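貸別荘の清掃日(チェンジオーバー)

更新:12月 文:Beca Nicholas

チェンジオーバーというのは、貸別荘や民泊で、前のお客さんが出てから次のお客さんが入るまでの入れ替え作業のことです。日本語だと「清掃日」とか「入れ替え日」と呼ぶことが多いんですが、掃除だけじゃないので、私はカタカナのまま使っています(長いけど!)。

概要

中身はだいたい、鍵の回収、忘れ物の確認、リネン交換、掃除、備品の補充、それから破損のチェック。宿によってはここに庭やプールの点検も入ります。ホテルの客室清掃と似ているようで、台所がまるごと付いてくるのが大きな違いです。オーブンの天板、製氷皿、コーヒーメーカーの中……私が最初に働いたKanddaleの海沿いの一軒家では、寝室よりも台所のほうに時間を取られていました。

時間割

よくあるのは午前10時チェックアウト、午後4時チェックインという組み方です。間は6時間。余裕がありそうに聞こえますよね? でも洗濯機が一台しかない家だと、シーツを回しているだけで昼を過ぎます。そこでリネンを二組か三組そろえておいて、汚れたほうは後でまとめて洗うやり方が広まりました。島や山あいのように業者の集配が週に一度しか来ない土地では、四組持っている家主さんもいます。

備品の補充

消耗品をどこまで置くかは、家主さんの考え方がいちばん出るところだと思います。トイレットペーパーと洗剤だけの家もあれば、オリーブオイルに塩、地元のジャムまで並べる家もある。私がお手伝いしているBallorowでは、滞在一回ぶんの上限を50ユーロと決めて、あとは季節で中身を変えています。冬は紅茶とはちみつが人気です。

段ボール箱、白い天板の上で。

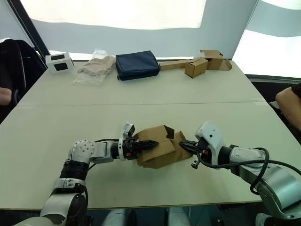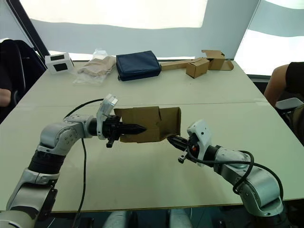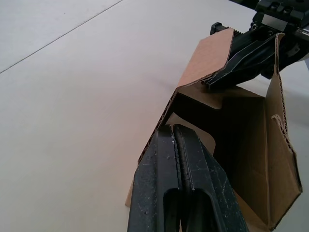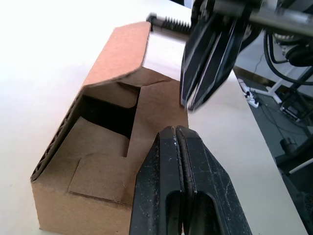

Lise Marchandからは、補充品は家ごとに置くより一か所に集めて、清掃の人が当日の分だけ持って出るほうがいい、という意見をもらいました。家に置きっぱなしだと賞味期限を見落とすし、お客さんが戸棚の奥から見つけて全部使ってしまうこともあるから、と。たしかに! ただ、家どうしが離れている地域だと往復がつらいので、私はまだ迷っています。

費用

清掃料を宿泊料と別に取るか、込みにするかは昔から意見が割れています。別立てだと短い滞在が割高に見えますし、込みにすると一泊のお客さんばかり続いたときに家主さんが苦しい。寝室三つの家で260ユーロほど、という見積もりを私は見たことがありますが、土地と季節でまったく変わるので、目安にもならないかもしれません。

点検と記録

破損のチェックは、入室してすぐ、何も動かさないうちにやるのが基本です。掃除の後だと、いつ割れたグラスなのか分からなくなります。書式は紙でもアプリでもかまいません。私は紙派で、冷蔵庫の横に貼っています。

関連項目
・長期滞在の中間清掃
・リネンの組数と保管
・鍵の受け渡し方法
・保証金(デポジット)

お問い合わせ | © Plilteck 滞在事典 | ページの先頭へ戻る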